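The Memory Test
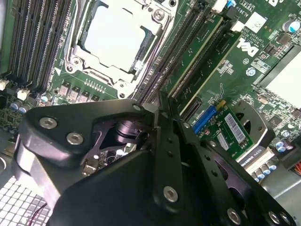 The gripper over the Dell board, with the processor socket behind it.

My sister-in-law thinks I work with robots that do the ironing. I've told her more than once that mine takes memory out of old servers, and she nods, and at Christmas she asks me again when it'll be able to do a fitted sheet.

Never, is what I tell her. I can't do a fitted sheet either, and I've got thumbs.

The shop is called Sostura and it's at the wrong end of the Cakov estate, between a tyre place and a unit that has been To Let for as long as I've been parking in front of it. We buy dead and retired machines by the pallet, pull out whatever is worth having, test it and sell it on. For years the pulling out was me and Vimala Marar and whoever the agency sent. Then Bautista, who own us (they own a lot of things, mostly skips), decided we should have an arm. They named it Ondora, or the people they bought it from did, and it came with a laminated card that said she was "ready for the workplace". It said she, on the card. Vimala has called it "it" from the first morning and won't budge.

So. The bet.

Faustino Zepeda came down from Bautista in February to see how his arm was getting on. He's a nice man, Faustino, he brings biscuits, but he'd read something on the train and he had that look. He stood there with his coat on and told us that within a couple of years a machine would do every job in the building. Sweeping up, making the tea, the lot.

Vimala didn't look round. She said, "Can it do one board while I do five?"

He laughed and said of course it could, and I went and put the kettle on because I could tell this was going to be the whole afternoon.

I should say the arm isn't rubbish. I've got quite fond of it. Give it a board it knows, put down square, and it'll come in over the top of the thing as smooth as you like, past the processor socket with its little silver cover, and down towards the memory. It's lovely to watch. I used to stand there with my sandwich. The trouble is the clips. You've got a clip on the end of each slot and they want pushing back, firmly but not that firmly, and every one of them has its own mood. Some of them have been shut in a hot cupboard for ten years. My fingers know when a clip is about to snap, and don't ask me how, they just do. The arm knows the number it's been given, and it pushes that hard and waits to see.

Anyway. We put out six boards, all from the same pallet, all Dells. Vimala took five to her bench and the arm got one. Faustino was timing it on his phone. I was the referee, which meant I ate the biscuits.

Vimala started by moving her radio a bit to the left. Then she sat down and went through the first board like somebody shelling peas, clip clip, out, clip clip, out, and all the while she was telling me about her mother's hip. The arm had gone down for its first look. Then it came up, had a think, and went down for a second look.

"It's planning," said Faustino.

"So's my brother," said Vimala, and started her second board.

I'll be fair to it, when it went, it went beautifully. It got the first stick out dead straight and laid it in the tray as if it was a sleeping kitten. Faustino actually clapped! The next one came out too. Then it got to one where somebody years ago had pushed the stick in slightly skew, and it stopped, and the orange light came on, and we all stood looking at the orange light.

The orange light means: please could a person come.

Faustino looked at me. I said I was the referee. He looked at Vimala, and Vimala was on her fourth board and had got as far as the surgeon. So he took his coat off at last, and rolled his sleeves up, and leaned in with one finger to wiggle it himself. He couldn't get it. He tried from the other side and said a word I hadn't heard from head office before.

Vimala finished her fifth board, wiped her hands down her front and came over. She reached in past him, gave the thing a sort of sideways nudge, and out it came. Then she pressed the green button and the arm carried on where it had left off, as if nothing had happened.

"How did you do that?" he said.

"You lift the end that doesn't want to come," she said. "Is there any of that tea?"

He stayed later than he'd meant to. He asked her to show him again, on one of the scrap boards, and she did, slowly, with her reading glasses on, and he had a go, and then he had another go. I went round switching things off. When I came back he'd pulled a chair up and she was telling him about the hip from the beginning, and behind them the arm was still working down its row, a stick at a time, in no hurry at all.

It did finish, by the way. It was dark out by then. It hadn't broken a single clip, and when I checked the trays Vimala had broken two, so I suppose you could argue about who won, and we have, most lunchtimes. Her view is that two clips in five boards is cheap. Mine is that I'd quite like them both to stay.

In March a parcel came from Bautista addressed to her. I thought it'd be a new laminated card. It was a form, asking if she'd spend a day a week teaching the arm about the ones that don't want to come, at a better rate, and he'd put a packet of the good biscuits in with it.

She's left the form by the radio. She says she's planning.

My sister-in-law rang on Sunday and I told her all this, the clips and the orange light and everything, and she listened right to the end. Then she asked if it could do duvet covers.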